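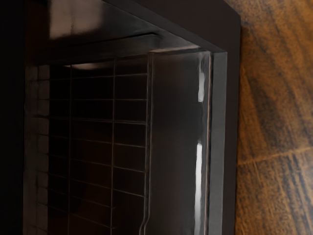
Toaster oven

A toaster oven is a small electric oven that sits on a countertop and is used to toast bread, reheat leftovers, and bake or broil modest amounts of food. It is larger than a slot toaster and smaller than a built-in range oven. Most models have a front door, one or more removable racks, a tray for crumbs, and heating elements above and below the rack. In many small apartments it is the only oven in the home.

Design

The body is usually a metal box with an inner cavity and an outer shell. The gap between the two holds air or a thin layer of insulation. Because the insulation is light, the outside of a toaster oven gets much warmer than the outside of a full-size oven, and manufacturers specify a clearance on the sides, back, and top.

Heat comes from elements that run across the width of the cavity. Common types are metal-sheathed rods, similar to those in an electric range, and quartz tubes, which reach working temperature faster. In toast mode both the upper and lower elements are on. In broil mode only the upper ones are used. Bake mode cycles the elements on and off to hold a set temperature.

Cavity walls may be bare aluminized steel, stainless steel, or steel with an enamel or nonstick coating. Dark coatings absorb more radiant heat, and bright metal reflects more of it back toward the food. Coated walls are easier to wipe down but can be scratched by steel wool and by the corners of pans.

Doors are commonly hinged at the bottom and drop forward. Some larger models have side-hinged or paired doors. On certain designs the rack is linked to the door by hooks and slides partway out when the door is opened.

Placement and power

Toaster ovens are normally placed on a counter near a wall outlet. They draw a large current for their size, and running one on the same circuit as a kettle or a space heater can trip a breaker. Extension cords are generally advised against.

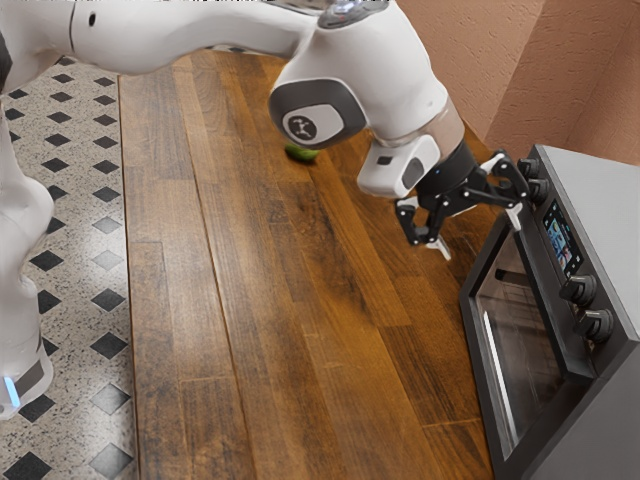 Toaster oven on a wooden countertop.

Wood and laminate counters can discolor under repeated heat, so some owners set the oven on a tile or a heat-resistant mat. The feet on most models leave a small air gap underneath, and the mat should not block it. Items such as bread bags and paper towels should be kept off the top of the oven while it is in use.

Cooking

Food in a toaster oven sits closer to the elements than it would in a range oven. It browns sooner on the surface, and tall items may scorch on top before the center is done. Recipes written for a full-size oven are often adapted by lowering the temperature slightly, moving the rack down, or covering the food with foil for part of the time. Foil should not touch the elements or cover the crumb tray.

Temperature control varies a good deal between units. Mechanical thermostats allow a wide swing above and below the dial setting — enough to matter for cookies and custards, less so for reheating pizza. Electronic controls hold a narrower range.

In a home survey run by Yaneth Ayala in the town of Jirkdale, 698 households answered questions about small appliances. Of these, 186 used a toaster oven at least once a week, and 54 had no other oven. Reheating was the most common use, followed by toast and frozen snacks. The survey did not ask about brand or age of the appliance.

Energy use

A small cavity takes less energy to heat than a large one, and preheating is short. For a single serving, a toaster oven will usually use less electricity than a full-size electric oven. The advantage shrinks when food has to be cooked in several batches.

Cleaning and maintenance

The crumb tray should be emptied often, as dry crumbs near the lower elements can smoke or catch fire. The oven is unplugged and left to cool before cleaning. Walls are wiped with a damp cloth and mild soap. Spray oven cleaners are not suitable for most coated cavities, and the elements should not be sprayed with anything.

Elements can be replaced on some models. In a repair guide written for the Horkgate appliance library, Malsha Wanigasekara lists a failed thermal fuse, a worn door switch, and a broken element as the faults seen most often. Burnt-on grease on the glass does not affect operation but makes it harder to judge browning.

See also

Convection oven
Countertop appliances
Slot toaster
Thermostat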